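Chapter 6
Fingers, Screws and the Morning Check

My first gripper job was changing a pair of fingers, and I got it wrong. I had the arm parked, the air off, the new fingers laid out on a rag, and I felt pretty good about myself. Then I put the left finger on the right side and the right finger on the left, tightened everything down nice and snug, and spent most of an afternoon wondering why the cell at Gendbridge kept closing a hair to one side of everything it reached for. Washington Miranda, who ran the night shift there, walked by, looked at it for maybe two seconds and handed me a hex key. (He didn't say a word. He still hasn't.)

So this chapter is about the end of the arm. We spent chapter 5 on the base and the joints, and those are the parts people worry about, but most of the service calls in my own logbook start at the fingers. I went back through the book for the Kikix cell one February and found 31 stops. Most were a loose screw, a worn pad or a wrist camera that had been bumped and not set up again!

We'll use that same Kikix cell all the way through. It's a small tabletop setup: one arm, one two-finger gripper, a camera on the wrist and a basket of fruit to practice on. I like fruit for this work. A lime and a big apple ask for very different openings, and round things roll away from a finger that comes in crooked, so you find out quickly if your alignment is off. Boxes will forgive you for a long time.

Before you touch anything, do what I do and look through the wrist camera first. Bring the arm over the basket at slow speed, stop it, and pull up the live view. You want to see both fingertips and whatever you're about to pick, in the same view. If you can only see one fingertip, the camera mount has slipped and there's no point checking anything else yet. Then look at the gap between the tips. Write down what you see, even if it looks fine, and save a still with the cycle count in your notes. My last one for this cell was taken at cycle 2817, with the pads changed at 855, and I was very glad to have both numbers later on when we get to wear (section 6.4). 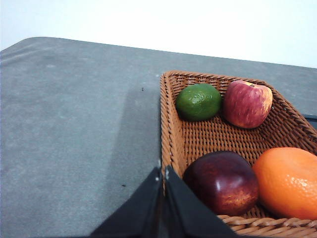 Figure 6.1 Wrist camera view over the fruit basket, with both gripper fingers at the bottom and a small gap between them at the top.

Look at the fingers in your own view the way you'd look at a pair of scissors. Are the flat faces clean? Does one tip sit farther forward than the other? Keep in mind that the camera looks at them from an angle, so a finger can seem crooked on the screen and be perfectly straight on the bench. I've taken apart a good gripper over that one, more than once. When in doubt, stop the arm, lock it out, and put a straightedge across the tips.

For the first exercise you'll need the hex keys from your kit, a clean rag, a straightedge and your logbook. Lock out the arm, take off both fingers, and mark them L and R on the inside before you set them down. Yes, before. We'll start with the left one.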